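Gripper Comparison Working Group
Minutes, 02/10/2019, Nisthorpe workshop 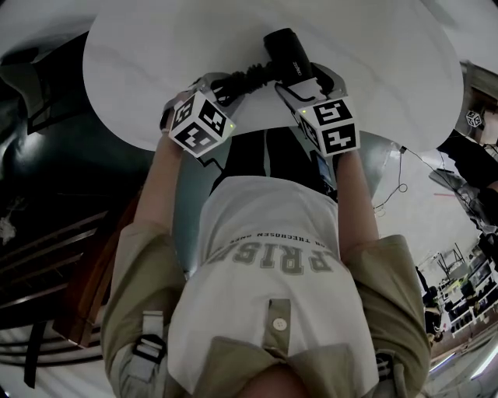

1. Hand-held grippers
Rehema Minja reported on the Jultus and Beltix finger sets. Each was used for 16 pickups of the hair dryer at the round table. Jultus dropped it four times, Beltix nine. Most of the Beltix drops came when the cord caught on the fingers. The group asked for the test to be repeated with the cord tied.

2. Marker cubes
Tracking was lost 11 times, mostly with the two cubes close together. Raising the overhead camera was discussed. No decision. Rehema will first check the calibration file.

3. Controller
Shirima firmware update is installed on both units. Trigger response is still slow on the left one. Spare board to be ordered.

4. Arm mounting
Held over to July. Adapter plates have not arrived.

Actions
RM: repeat cord test, check calibration, order board.

Meeting closed at 4.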